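Leave the Long Tables Alone

5 min read

Last updated Apr 23, 2019

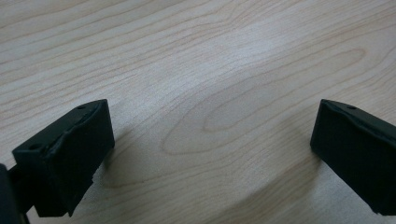

The public library in Wultau wants to replace the long tables in its main reading room with single desks. Each desk would have a low screen on three sides and its own lamp. The plan went out for comment this month, and I think it is a mistake.

I have used that room for most of my adult life. I wrote my first paid article there, and I did my taxes there for years when my apartment was too small for a desk. So I have a bias and will admit to it. But I have also read the plan, all of it, including the appendix on carpet, and the case it makes is weak.

The main argument is that people want privacy. The library sent out a survey and 203 people answered. Most of them said they would like "more private space to work." I believe them. If you asked me whether I wanted more private space, I would say yes too. I would also say yes to a bigger kitchen. The survey did not ask whether people would give up the shared tables to get it, and that is the choice being made.

The town of Drudalstead went through this a few years ago. Its library took out the shared tables and put in booths. I went to see it last spring and spent two mornings there. The booths are comfortable. They were also taken by the time I arrived, and many of them held a coat and a laptop with no person attached. At a shared table you can't really do that. If you leave your things for an hour, someone slides them over and sits down. A booth feels like it belongs to whoever got there first, and people treat it that way.

There is also the matter of room. A long table stretches. Four people can spread out over it on a slow morning, and when exams come around they pull in their elbows and make space for more. A desk with walls seats one person on the slowest day of the year and one person on the busiest. The plan says the number of seats will stay "broadly similar," which I take to mean it will go down.

Then there are the people who need a surface and have no other. Local history people open maps that would not fit on any of the new desks. A parent with two children doing homework needs to sit between them. Older readers like to lay the newspaper flat. The plan offers these people a group room, which has to be booked a day ahead with a card. I don't know many people who plan to read the newspaper a day ahead.

Alois Frei, who ran the Plattner branch until he retired, wrote a letter to the paper on this subject that I thought was the best thing anyone has said about it. He wrote that when he started, he was told to keep people quiet, and that after a few years he noticed the tables did most of it for him. People who can see each other keep their voices down. His branch had one phone call complaint that he could remember, and it came from the corridor.

I will grant the other side a couple of points. The room is cold near the windows, and the lighting is poor after four in the afternoon in winter. Some people find it hard to concentrate with others in view, and they pay for the library like everyone else. They should have somewhere to go. The old periodicals room upstairs has been used for storage since the magazines went online. Put a few desks with screens up there, fix the lamps downstairs, and see how it goes for a year.

The cost is harder to judge. The plan prices each new desk at 500, installed, and allows 300 for refinishing each of the old tables if they are kept. It doesn't say how many of either, so the two figures can't be compared in any useful way. I asked at the front desk and was told the full budget would come out after the comment period. It should come out before.

The supplier named in the plan is Wornine, which also did the booths in Drudalstead. I have nothing against the firm. Its furniture looks well made. But a company that sells desks will recommend desks, and the library should have asked someone with nothing to sell.

Comments can be left in the box by the returns counter or sent by mail until the end of April. If you use the room, say what you use it for. Mention the maps if you are one of the map people.

This site uses cookies to remember your settings and count visits. By continuing to read you agree to their use.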